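Bindo fabric shaver - mains model

Home > Laundry & Clothes Care > Shavers and Combs > Bindo

In stock. Usually leaves us by 2000 in the evening if ordered before lunch.

Replaces the old Illix shaver which has now been discontinued. Same size head, better guard, longer lead. If you are after blades for the Illix see the bottom of this page, we still have them.

Takes the bobbles off jumpers, blankets, coats, school trousers, socks if you can be bothered. Plugs in, no batteries, so it doesn't fade half way down a sleeve. We sold the battery one for years and that was the main complaint.

What you get
Shaver with guard fitted
One spare blade
Cleaning brush
Lint pot, clear, twists off
Instruction sheet (small print, sorry, there is a bigger one to download)

Details
Lead: 2 metres
Height settings: 7
Switch: slide, on the side. Stays on by itself, you don't hold it down
Guarantee: 13 months from date of order, keep your email
Colour: white only at the moment. The green may come back in January

Using it

Lay the thing flat. Not on your knee and not while wearing it, we get an email about this every winter. Start on the highest setting and work down. Small circles, hardly any weight on it. If you press you'll get a hole sooner or later, and that isn't covered.

Buttons, zips, embroidered badges, loose threads - go round them. Snip loose threads first with scissors or they wind round the blade and the motor stops. If it does stop, switch off, unplug, take the guard off and pull the thread out with tweezers. It'll start again.

Empty the pot before it's full. Half way is a good rule. Packed fluff gets back up under the blade and then it sounds like a hairdryer with a cold.

Not for: silk, lace, mohair, anything with long pile, anything beaded. Cable knit is OK on the top setting if you're slow. Towels no.

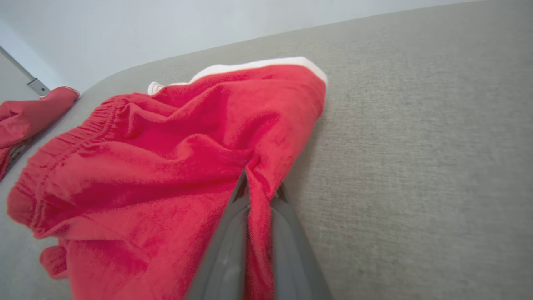
Furniture is the other thing people ask about. Yes it will do it, and the mains lead is handy for that as you can keep going. Hoover first, properly, grit is what ruins blades. A close woven cover in mixed light and dark greys like this one is about as easy as it gets for the shaver, but fluff is harder to spot on it than on a plain cover, so put a lamp down low to one side and look along the fabric. Go easy where it curves over at the edge. The head is flat and the edge isn't, so only a bit of the guard touches and you end up pressing without meaning to. Top setting there and leave it at that. Velvet and anything looped, please don't.

Jersey, cotton and sports tops

Lower settings are fine on smooth cotton, but pull the cloth flat with your free hand first. A crease can get pinched up into the guard and that is how nicks happen. Turn collars up and do the underneath seperately. Cuffs last, from the seam outwards. Printed names and numbers: keep off altogether, it lifts the edges.

Polo shirts bobble mostly under the arm and down the side where a bag rubs. Wash inside out after, cool, and it holds for a good while. 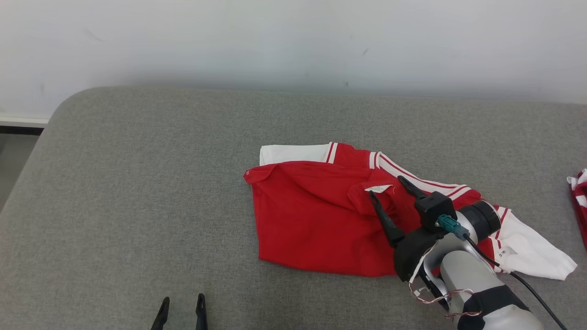
Red polo shirt with white sleeves. Smooth out the folds before you start.

Blades and spares

Bindo blade, single - in stock
Bindo blade, pack of 2 - in stock
Bindo guard - in stock
Lint pot - due, no date yet
Illix blade - last few, won't be getting more
Bang travel shaver blade - in stock, does NOT fit the Bindo, they look the same in the packet

When to change the blade: when you're going over the same patch three times. For most homes one blade does a winter. If you're doing a sofa, fit the spare afterwards.

Goes with

Dralteck lint roller, the wide one. For hair and dust, it won't shift bobbles
Bang travel shaver. Smaller, battery, fine for a weekend bag
Cashmere comb. Slower but safer on thin knits

Questions we've had

Can I leave the guard off for thick blankets? No. Blade's bare without it.

Is it loud? Louder than the Illix. Less than a hand blender.

Does it do left handed? Yes, switch is easy to reach with either thumb.

Can I rinse the pot? Yes, off the shaver, dry it right through before it goes back. Never rinse the head, use the brush.

Postage and returns

Small parcel rate. Spares go as a large letter, put through the door, no signature. Unused shavers can come back in the box for a refund, you pay the postage. Used ones only if there's a fault. Please clean the fluff out frist.

Faults and anything else, email the shop and put Bindo in the subject line so it goes to Ese Akpan, who does all the repairs. Say what it was doing when it stopped and what you were using it on.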